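Ticket 3583
Opened by: Rostyslav Kovalchuk
Product: Seltetti steam iron, station model
Status: Waiting on customer
Opened: 22 Jul 2019

Hi there! So my iron has started spitting. I've had it for two years and it never did this before, and now every time I press the steam button I get a nice puff and then a dribble of brown water out of the front holes. It got my good white shirt first (of course it did). I already emptied the tank and refilled it and it made no difference at all. The light goes green like normal, so I think it's heating okay. What should I try?

Reply from Tirnik Support
Thanks for writing in. Please tell us what kind of water you use, which steam setting you have it on, and when you last rinsed the boiler.

Rostyslav wrote:
Tap water, high steam, and um, never? I didn't know there was a boiler to rinse. I found the cap on the bottom after I read your message, it's the gray one with the coin slot. We moved to Semeniuk Street last summer and the water here is really hard, my kettle looks like the inside of a cave. So that could be it!

Reply from Tirnik Support
That sounds like scale. Unplug the station and let it cool completely, at least 2 hours. Open the cap over a sink, pour in 245 ml of clean water, swish, and drain. Repeat until the water runs clear. Don't use vinegar, as it can damage the seal.

Rostyslav wrote:
Okay, update. I did it six times! The first one came out looking like weak tea with sand in it, pretty gross, and by the last one it was clear. I couldn't get the cap open with a coin so I used a wide screwdriver, and I went easy on it. The rubber ring looks fine to me, no cracks.

Then I plugged it back in and ran steam over an old towel for a while. No brown stuff -- but it still spits a little plain water when it first starts.

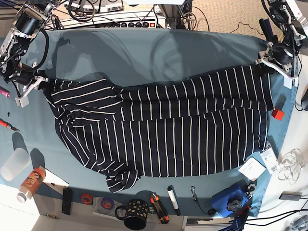 I also switched to the filtered water from the Kullska jug in the fridge, half and half with tap, because my sister said pure filtered can be bad for some irons. Is she right? She's usually right, which is annoying. Anyway, the spitting is mostly in the first few seconds and then it settles down. If I drop it to medium steam I hardly get any. I can live with that on towels and jeans but I'd rather not risk the white shirts again.

Reply from Tirnik Support
Half and half is fine for this model. A little water at the start is condensation in the hose. Hold the steam button over the sink until the flow is even, then begin. If it still drips after that, we'll send a new valve.

Rostyslav wrote:
Will do. Can you leave this open until I've gone through another load? And do you sell just the rubber ring for the cap? I'd like to have a spare in the drawer.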